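6. Running the open-day demonstration

Visitors love this part, so give it room! The basket task takes 3 minutes and works well with groups of up to 15.

1. Set the wire basket towards the back of the white table.
2. Put the lidded container in front of it, on the left.
3. Pick up one gripper in each hand and open the fingers slightly.
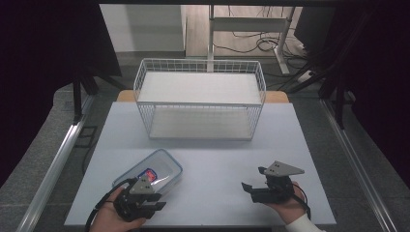

Figure 6.1 Basket, clear container and both hand-held grippers.

4. Start a new take in Kundo and move slowly — quick wrists spoil the recording.
5. Lower the container into the basket, then let go.

Note: Let visitors try it themselves after your first take. Ingeborg Plattner's May session ended with a queue for the left gripper.

CAUTION: Keep both cables clear of your sleeves and of visitors' feet.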